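Flalach open day, Gurdale: a sceptic goes looking for a desk

I have been to enough property open days to know that the coffee is free and the answers are not. Still, the old Flalach woolstore in Gurdale has been turned into small workspaces, the doors were open on a Tuesday until 4 pm, and I have been working from my kitchen for longer than is good for me. So I took the 19 bus out past the racecourse and went to see what they were selling.

The flyer called it "a creative village under one sawtooth roof". I will grant them the roof. It is a proper one, with south-facing glass along the whole length, and the light on the upper floor was lovely even under heavy cloud. The village I am less sure of. On the day I saw a print shop, a bookkeeper, two people with sewing machines and a great many doors with numbers on them and no names. When I asked how full the building was I was told it was "filling beautifully". I asked again and got the same adverb.

Our guide was Hacer Güneş, who manages the lettings and walks very fast. She knew the building well and was straightforward whenever a question had a straightforward answer. The downstairs bricks are original. The stairs are not. The big wool press by the entrance came from another store altogether and was brought in because visitors kept asking where the press was. I liked her for admitting that one, as the plaque beside it leaves you to assume otherwise.

We did the ground floor first. It's cheaper, and you can hear why. The loading dock is still a loading dock, with a shutter that sounds like cutlery being tipped down a well, and the partitions between units stop well short of the ceiling. That is said to help the air move. It also moves the bookkeeper's phone calls. I stood in one unit and learned a fair bit about somebody's overdue activity statement.

The rooms that are set up are better to look at than the bare ones, as you'd expect. Big foam letters on black cloth behind a wooden table do more for a space than a coat of landlord white, and I noticed people slowing down for any room with something in it and walking straight past the vacant units they were supposed to be renting.

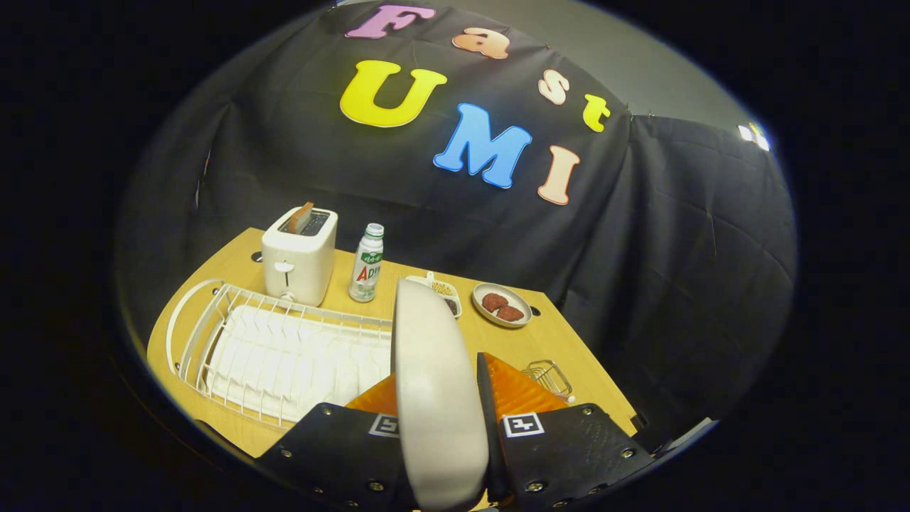
Does the rent cover power and heating?
The rent covers lighting and heating in the shared areas, and each unit has its own meter that the tenant pays on top.

I put that in plainly as it took three goes to get it out of the printed material. The price sheet says "inclusive" at the top and then has a footnote, in grey, explaining what inclusive leaves out. The smallest unit is advertised at $900 a month. By the time you add power, internet and something called an activation contribution, you are paying for a larger unit and sitting in the small one. I asked what was being activated. The ground-floor courtyard, apparently, which at present has a bench in it, and a lemon tree in a pot that looked as if it would rather be elsewhere.

The lease itself is the part I'd urge people to read. It runs for 2 years with a break clause at the halfway point, and the break clause works only if you give notice in writing during one particular month. Miss it and you're in for the rest. I have signed worse, but I was younger. There was a sample copy on the table in the lettings office and I sat down and read it while the rest of the group went to admire the kitchen. If you go, do the same. They didn't mind, and they did offer me a biscuit.

The kitchen, when I caught up, was a decent one. Two sinks, a dishwasher, a fridge big enough that people might not fight over it. A laminated notice asks you to label your milk. The tea was from Abdel Hamid, the bakery café across the road, and so were the spinach pastries, and I would put the pastries down as the strongest argument made for the building all day. I went over afterwards to buy more. The woman behind the counter said the lunch trade from Flalach was "not nothing", which is more precise than anything in the brochure.

Upstairs is where they would like you to be. The boards have been sanded but the wool grease never quite leaves, and on the landing you get a faint whiff of it that I found pleasant and the man beside me did not. The rooms up here are larger, with full-height walls and doors that close properly. Sound is much better. I clapped in a few of them, feeling like an idiot, and where tenants had hung heavy fabric the clap died quickly. In the bare ones it rang. If you make phone calls for a living, budget for curtains. It's not on the price sheet.

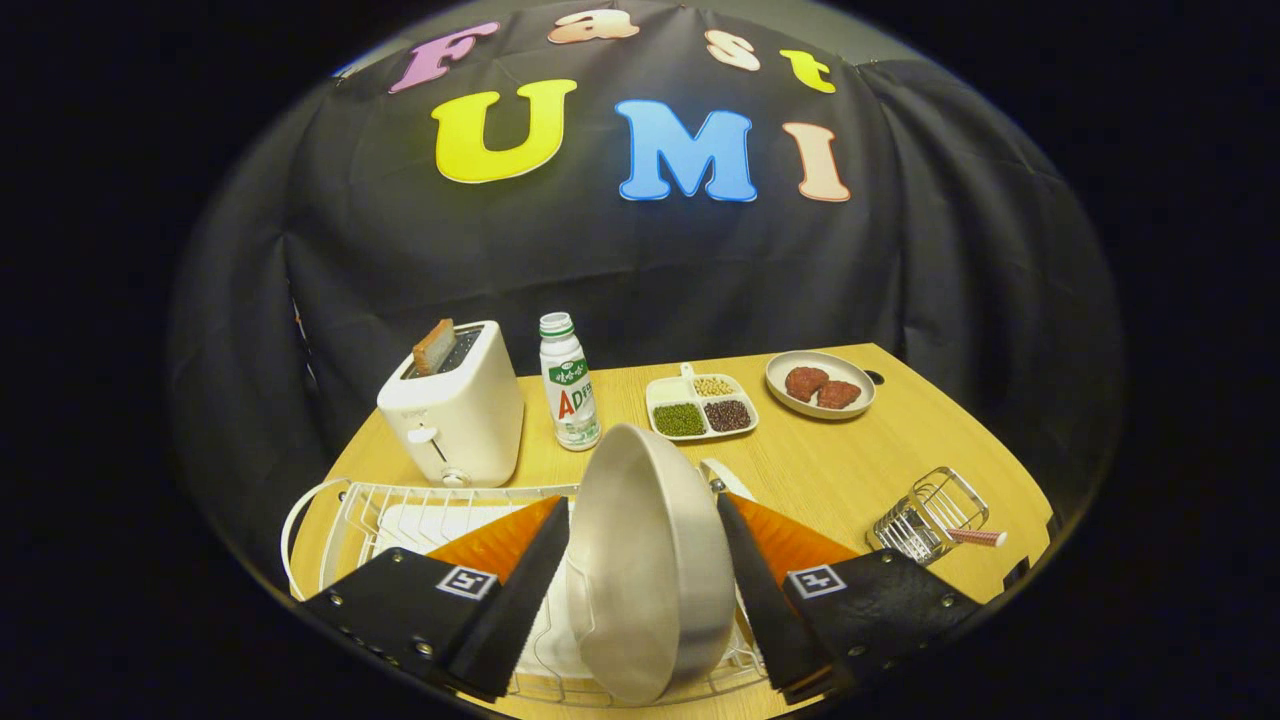 Page last changed: November. Rent and lease notes checked against the new price sheet; bus times removed.

Now the windows. Sawtooth glass facing south gives you even light with no glare, and whoever built the woolstore knew what they were doing, because buyers had to judge fleece by it. What it doesn't give you is any warmth. The heating upstairs is a row of panels fixed high on the wall, where heat is of most use to the roof. I kept my coat on. Hacer Güneş kept hers on too, and when one of the group pointed this out she said she had just come in from outside, and then took it off and carried it. I asked to see a winter power bill for an upstairs unit. She said she could ask a tenant if they would share one. I left my email address and have heard nothing, though to be fair it was a busy day and my handwriting is poor.

Summer worries me more. The west wall is corrugated iron with a lining, and the lining is thin enough to drum your fingers on. Nobody in the brochure is sweating. There's provision for split systems, meaning a blanked-off hole in the wall and the right to buy your own and leave it behind when you go. Read that last bit twice.

Then there's parking, about which I was told several things. The Pesden lot next door has 167 spaces and the flyer shows it in the foreground, very nearly hugging the building. It belongs to somebody else. Flalach tenants may use it on weekdays "by arrangement", and the arrangement is renewed each year if both parties are happy. On race days it closes to everyone but members. I asked what tenants did on race days and was told that many of them enjoyed working from home, a thing I can already do for free.

Bikes are looked after well, I should say. The racks are inside, under cover, with a tap and a pump, and there's a shower that runs hot — I ran it. If you live on the flat side of Gurdale and ride, a good half of my complaints won't apply to you. The lift also deserves a kind word. It is the old goods lift with new insides, wide enough for a pallet, slow, and very smooth. The print shop people said it was the reason they had signed.

I spoke to a few tenants once the tour had broken up, which is the only part of any open day I trust. The sewing pair were content and had been there since the start. Their complaint was the courtyard, which floods at the drain. The bookkeeper, who did not know how much of his morning I had heard, was moving upstairs for the quiet. A furniture upholsterer near the back said the rent was fair for the floor area and unfair for everything else, and that he would stay anyway because his customers could find it.

The tables in the furnished rooms, by the way, don't come with them. I had taken a fancy to the honey-coloured timber, and I wasn't the only one who ran a hand along a tabletop and looked hopeful. You get the floor, the walls, a double power point on each side and a hook on the back of the door.

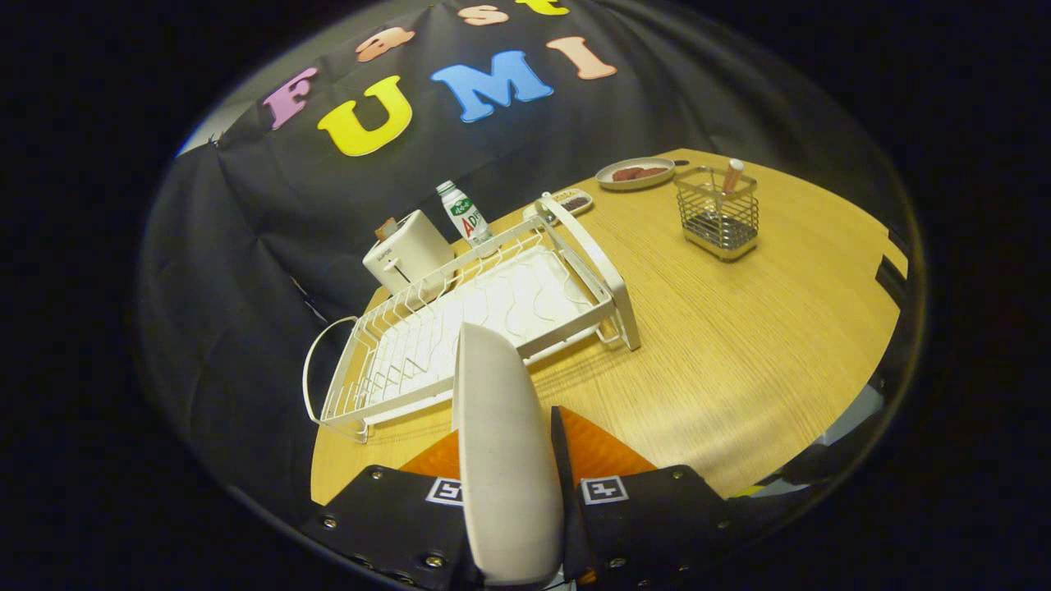

The hook is a good hook. But you'd want to work out the cost of a desk, a chair, a lamp and something for the walls before you compare the price with a serviced office in town, where those things are already sitting there, ugly and paid for. I did the sum on the bus home. The woolstore came out cheaper only if I left out the heater, and I've been upstairs, so I am not leaving out the heater.

Would I take a unit? I'd take the small corner one at the top of the stairs, if they dropped the activation contribution and put in writing what happens when the Pesden arrangement ends. I have asked for both. For anyone thinking of going to the next open day, take a coat, ask to see the lease before the kitchen, and get to Abdel Hamid before one o'clock, as the spinach ones go first.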